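4. What Gets Left on the Table

4.1 How I ended up looking at leftovers

When Lorna Mangubat and I started this study, we meant to write about seating. We wanted to know who sits where in a shared meeting room and whether they stick to it. I spent most of August with a clipboard and a floor plan, and by the end of the month I had a lot of little circles with initials in them and not much to say about any of them. What I kept writing in the margins was more fun. Cups. Chargers. Half a packet of crackers. Somebody's reading glasses, folded up on top of a calendar. So we changed the question (Lorna took some persuading, I'll admit!) and asked what people put down on a shared table, where they put it, and how long it stays.

We worked in 30 meeting rooms across two office buildings, one rented by Wuvance and the other by Estell. Each room got a visit in mid-morning and another late in the afternoon. On each visit we sketched the tabletop and gave every object a line in the log, with a note on which part of the table it was on. We left everything exactly as we found it, even the banana. The full log came to 3000 lines, and after we took out repeat sightings of the same object we had 1483 separate things to work with.

4.2 Sorting the objects

Our first sorting scheme had far too many categories and I'm a little embarrassed by it. The one we use in this paper has four: food and drink, paper and writing tools, care items (sprays, wipes, hand cream, tissues), and things in transit. That last group covers anything that is plainly on its way somewhere else, like parcels, a coat, or a returned library book. Donal Ní Mhurchú coded the afternoon sketches separately, without seeing my labels, and we sat down together over the ones we disagreed on. Most of our arguments were about packaging. Is an empty sandwich box food? We went with yes, on the grounds that people treated it that way and moved it around with the cups. A parcel with its flaps open was harder, and we kept it under transit whatever might have been in it.

Charvát's older scheme for kitchen counters, which we borrowed from at the start, has a separate class for rubbish. We dropped that one early. I would have put down a crumpled napkin as rubbish every time, and then watched its owner come back and use it — so I stopped trusting myself to tell.

4.3 Clusters

The clearest pattern in the log is that objects pull other objects toward them. On a long table people could spread out as much as they like, and mostly they don't. Something goes down near one end, usually a drink or a book, and the next few things land within arm's reach of it. The middle of the table stays open. Lorna calls these clusters "camps," and the name has stuck with all three of us, so I'll use it from now on.

Camps are mixed. This surprised me more than anything else in the study, as I had expected food to sit with food and paper with paper. A camp will usually take in three of our four categories, and sometimes all of them, and there is very little sorting going on inside it. Lids are a nice small case. A lid that has come off a cup tends to stay right beside it, flat on the table, and gets its own line in our log because it so often outlasts the cup. All four categories turn up close together on the long white table in Figure 3: an open paper cup with a round lid next to its base, a clear clamshell container behind it, a thick dark blue book with a bright orange-red marker-like object lying across the cover, a slim blue spray bottle, and a brown cardboard package. The matching cup over by the left edge is what we call an outlier, and we log those separately.
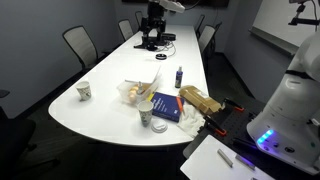

Figure 3. A mixed camp on the near right part of a long table, with one outlying cup at the near left.

Outliers gave us some trouble. Donal wanted to draw a firm line (more than a forearm away from the nearest object and it's out), and I wanted to go by eye. We used his forearm rule in the end, and it changed fewer of my labels than I'd feared. Cups make up the biggest share of the outliers in both buildings, with pens a long way behind.

4.4 Edges and corners

Where the table has a rounded end, camps form a bit further in from the tip than they do on square tables. I don't want to lean on this too hard, because the square tables in our set were mostly in smaller rooms. The Clalalmont tables in the Estell building come in both shapes, and we plan to go back to those and compare them room by room. Lorna has already drawn up the new log sheet, with a column for lids.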